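Marden Makers Board > Robots and Automation > Good practice

Thread: House rules for hand-held grippers, what do you enforce?

plishpaddle wrote:
I got handed the job of writing one page of rules for our hand-held gripper sessions in the Onthorpe room, and I'd love to steal from people who already have one. We've got 4 grippers, a bunch of people who all hold them differently, and zero written rules. My draft so far says clear the desk first, check the pads, open and close it a few times with nothing in it, then start. Is that too much? Too little? I'm also stuck on whether to say how hard people should squeeze.

torque_and_toast wrote:
Good start. I'd put the pad check first, before you even touch the desk. Finger on each pad, wiggle it, and if it moves, get the screwdriver out. We had a pad creep on us all through June and ended up throwing away 201 recordings. Two hundred and one! I still think about it. Since then the rule is wiggle at the start and wiggle again every 20 grabs.

mossybearing wrote:
Every 20 is overkill, sorry. If your screws back out that fast you need threadlocker, and a rule on a sheet of paper won't fix it. We check at the start of a session and after any drop, and I can't remember the last loose one.

torque_and_toast wrote:
Threadlocker on a pad you swap all the time? No thanks. Our folks change pads between tasks, so the screws are in and out constantly. Different shop, different rule, I guess.

plishpaddle wrote:
We hardly ever swap pads, so I'm leaning toward mossybearing's version. Start of session and after a drop. What about the squeeze thing?

gantrygoose wrote:
Don't write a force number unless you can measure it. The Laryea sheet (that's our in-house one, it's been passed around so much the footer is unreadable) just says "close until it holds, then stop." People get it after a try or two. The part I'd be strict about is where you grab. On thin-walled stuff, one pad on each side of the wall, and don't pinch two parts that can slide against each other.

mossybearing wrote:
Agree on the wall grab, disagree on "close until it holds." New people hear that and crush things. I make them practice on a paper cup. If the cup's dented, they go again.

gantrygoose wrote:
Okay, the cup is good. I'm taking the cup.

kettlebrake wrote:
Can I add cables? Anything you could catch with a foot or drag off the desk gets moved before you pick up the tool. I'd honestly rank that above the pads – a loose pad costs you an afternoon, a fall costs a lot more.

plishpaddle wrote:
Yep, adding it, and I need to take my own advice there. Okay, second draft, tell me what's wrong with it:

1. Move cables away from where people stand.
2. Wiggle both pads. Again after any drop.
3. Paper cup practice if you're new.
4. Open and close with nothing between the pads, over bare desk.
5. On baskets and other thin walls, one pad inside, one pad outside.

Steps 4 and 5, in that order: 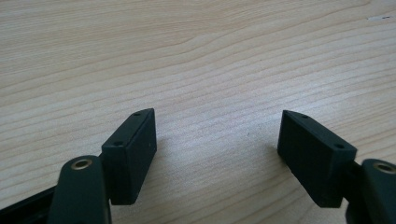
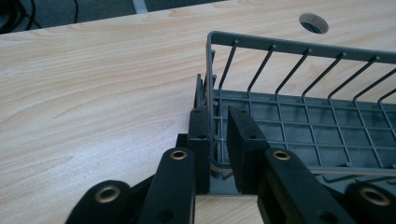 6. Open all the way before you back off.
7. Write down anything you dropped, even if it looks fine.

gantrygoose wrote:
I like it. For 5 I'd add "keep the pads clear of the corners," we've had baskets twist when people grab too near one. And 7 will get ignored unless the notebook is right there on the desk.

torque_and_toast wrote:
Still want my every 20 in there, but it's your room. Maybe "again if you swap pads" as a compromise?

mossybearing wrote:
I can live with that one.

plishpaddle wrote:
Done, "after any drop or swap." Corners line is going in too. I'll print it tonight and tape it up next to the door, and I'll post the file once I've fixed the margins.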